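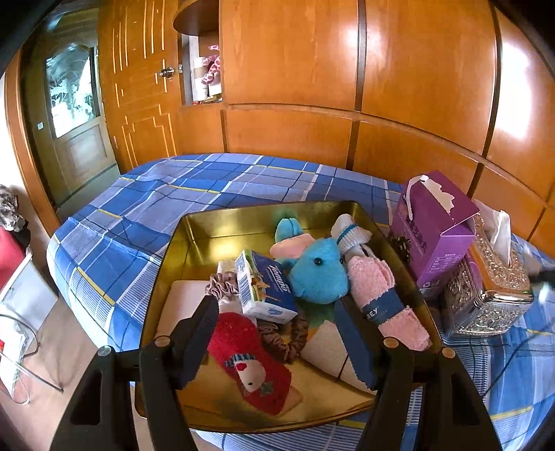 # Chapter 4: Open Containment of Small Personal Items

## 4.1 Scope

This chapter deals with shallow, open containers used in bedrooms: trays, dishes, and drawer inserts with a wall height well below their width. Closed boxes and lidded baskets are covered in Chapter 5. The items considered are those that are light, soft or semi-rigid, and handled at least once a week. Typical members of the class are socks, hair ties, pocket tissue packs, small plush toys, cards, and folded cloths.

Such items have no fixed place in most homes. They collect on the nearest flat surface, often the bed or the top of a dresser, and are moved as a group when that surface is needed. A tray formalizes this behavior. It gives the group a boundary and allows it to be lifted in one motion.

## 4.2 Terms

**Footprint.** The area an item covers when at rest on the tray bottom. A scrunchie laid flat as a ring has a larger footprint than the same scrunchie wrapped around another item.

**Fill.** The share of the tray bottom that is covered. Fill is measured from directly overhead and ignores stacking.

**Overlap.** Any contact in which one item rests on another. An item whose edge alone remains visible is counted as overlapped.

**Bundle.** Two or more items held together by a band, tie, or fold and treated as one unit. New socks in a paper band are a bundle until the band is removed.

## 4.3 Soft and Semi-Rigid Items

Soft items do not hold a position. A loose sock takes the shape of the space left to it and will spread when a neighboring item is removed. Semi-rigid items, such as a full tissue pack, keep their outline and can serve as dividers. The general rule is to place semi-rigid items first, against a wall, and to fill the remaining area with soft items.

Plush toys are a mixed case. The surface yields, but the overall volume does not compress far enough to be treated as soft. They should be assigned a fixed zone, preferably a corner.

## 4.4 Capacity

Consider the Castton tray used in the exercises for this chapter. Its usable bottom area is 800 square centimeters. If the items placed in it cover 400 square centimeters, fill is 50 percent. At this level each item can be reached without moving another, provided that overlap is avoided.

In the household trials reported by Mladenović, retrieval became noticeably slower once fill passed 61 percent. The cause was overlap. Flat items, cards in particular, slid under soft ones and were missed on the first search. The working limit adopted in this book is therefore 60 percent for mixed contents. Higher values are acceptable for trays that hold a single kind of item.

## 4.5 Order of Sorting

Sorting begins with the tray on a firm, level surface. A mattress is acceptable if the tray is set back from the edge and does not tilt when pressed at a corner.

1. Remove all items and separate bundles from single items.
2. Unwrap any item that is wound around another.
3. Pair loose socks. Set unpaired socks aside.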